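3.2 가정 내 식사 자리와 상차림 관습의 변화

본 절에서는 Nirnetside 지역에서 수집한 면담 자료를 바탕으로, 가정에서 식사 자리를 준비하는 방식이 가족 구성과 근무 형태에 따라 어떻게 달라지는지를 살펴본다. 앞 절에서 다룬 식사 횟수와 식사 시각은 응답자가 비교적 분명하게 기억하는 항목이었으나, 상차림은 그렇지 않았다. 대부분의 응답자는 상을 어떻게 차리느냐는 질문을 받고 처음에는 특별한 방식이 없다고 답하였다. 이에 따라 면담 지침을 한 차례 수정하여, 가장 최근의 저녁 식사를 준비한 순서대로 이야기하도록 요청하였다. 수정한 지침은 이후의 모든 면담에 적용하였고, 수정 이전에 면담한 가구에는 전화로 같은 질문을 다시 하였다.

면담에 참여한 가구는 모두 11가구이다. 이 가운데 Rivomlow 구역의 가구는 대체로 다세대 주택에 거주하며, 부엌과 식사 공간이 나뉘어 있지 않다. Selton 구역의 가구는 단독 주택 거주자가 많고 식사 공간이 따로 있는 경우가 흔하다. 두 구역의 차이는 주거 면적보다 식탁의 용도에서 더 뚜렷하게 나타났다. Rivomlow의 응답자들은 식탁에서 숙제를 하고, 우편물을 정리하고, 재봉틀을 돌린다고 말하였다. 식사를 하려면 먼저 식탁을 비워야 하고, 비우는 일을 누가 맡는지는 가구마다 달랐다. 한 응답자는 이 일을 상차림의 일부로 보지 않았으며, 다른 응답자는 이것이 상차림의 전부라고 말하였다.

식탁을 비우는 일과 수저를 놓는 일 사이의 경계는 선행 연구에서 자주 다루어지지 않았다. 가사 노동 시간을 조사할 때에는 두 활동이 모두 식사 준비로 묶이거나, 앞의 것은 정리 활동으로 따로 기록된다. 본 연구의 면담에서는 두 활동을 이어서 하는 사람이 같은 경우가 많았으므로, 분석에서는 이를 하나의 과정으로 취급하였다. 다만 어린 자녀가 있는 가구에서는 식탁을 비우는 사람과 수저를 놓는 사람이 나뉘는 경향이 있었다. 수저를 놓는 일은 아이에게 가장 먼저 맡기는 집안일로 여러 차례 언급되었다.

식탁 매트의 사용은 이 과정에서 예상보다 큰 의미를 지녔다. 연구 설계 단계에서는 매트를 장식이나 오염 방지를 위한 물건으로 분류하였으나, 응답자들은 이를 자리의 표시로 설명하였다. 매트를 깔면 그 자리는 식사를 위한 자리가 되고, 그 위에 다른 물건을 올려놓지 않는다는 것이다. 야간 근무를 하는 가족이 있는 가구에서는 늦게 들어오는 사람의 매트를 걷지 않고 그대로 둔다고 하였다. 밤 11시가 넘어 혼자 먹는 식사라도 매트가 깔려 있으면 저녁을 차려 준 것으로 여긴다는 진술이 있었다. 반대로 매트를 쓰지 않는 가구에서는 의자의 위치나 컵이 비슷한 구실을 하였다.

세대 간 차이도 확인되었다. 2000년 이전에 결혼한 응답자들은 식기를 놓는 위치를 부모나 시부모에게서 배웠다고 답하였고, 배운 위치와 다르게 놓인 상을 불편하게 느낀다고 하였다. 그보다 젊은 응답자들은 위치에 대한 규칙을 거의 언급하지 않았다. 이들은 음식의 종류에 따라 포크만 놓거나 숟가락만 놓았으며, 소스나 양념을 그릇에 옮기지 않고 포장된 채로 내는 일도 흔하다고 말하였다. 이러한 방식을 두고 같은 집안에서 의견이 갈리기도 하였다. 시어머니가 방문하는 날에만 그릇에 옮긴다는 응답자가 있었고, 이 응답자는 그날의 상차림을 손님상이라고 불렀다.

손님상과 평상시의 상을 구분하는 기준은 음식의 가짓수만으로 설명되지 않았다. Khương 식당 주변의 상인 가구에서는 평일 저녁에 식당 음식을 가져와 먹는 일이 많았는데, 음식이 넉넉한 날에도 이를 손님상으로 보지 않았다. 이들은 개인별 자리가 정해져 있는지를 기준으로 들었다. 가운데에 음식을 놓고 각자 덜어 먹는 상은 평상시의 상이며, 앉기 전에 사람마다 자리가 갖추어진 상은 손님상이라는 설명이다. 그림 4와 같은 개인별 자리는 Selton 구역에서 더 자주 언급되었다.

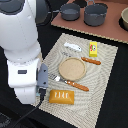 그림 4. 직조 매트와 포크를 둔 자리.

Sowmya Kurup은 초고를 읽고, 개인별 자리를 손님상의 기준으로 삼는 해석이 혼자 사는 사람에게는 맞지 않는다는 의견을 보내왔다. 1인 가구에서는 모든 상이 개인별 자리이므로, 기준을 그대로 적용하면 평상시의 상이 사라진다는 것이다. 또한 혼자 먹을 때 매트를 까는지 여부는 손님의 유무보다 그날의 피로와 더 관련이 있을 것이라고 덧붙였다.

이 지적은 타당하다. 본 연구의 면담 대상에 1인 가구가 포함되었으나, 분석 과정에서 이들의 진술을 따로 묶지 않았다. 해당 면담을 다시 검토한 결과, 1인 가구의 응답자들은 손님상이라는 말을 스스로 사용하지 않았고, 대신 제대로 먹는 날이라는 표현을 썼다. 제대로 먹는 날에는 식탁에 앉고, 그렇지 않은 날에는 조리대 앞이나 소파에서 먹는다고 하였다. 따라서 손님상의 구분은 두 사람 이상이 함께 사는 가구에 한정하여 적용하며, 1인 가구에 대해서는 식사 장소를 별도의 변수로 둔다. 10월에 진행한 추가 면담의 진술도 이 구분에 따라 다시 분류하였다. 분류 항목은 부록에 실었다.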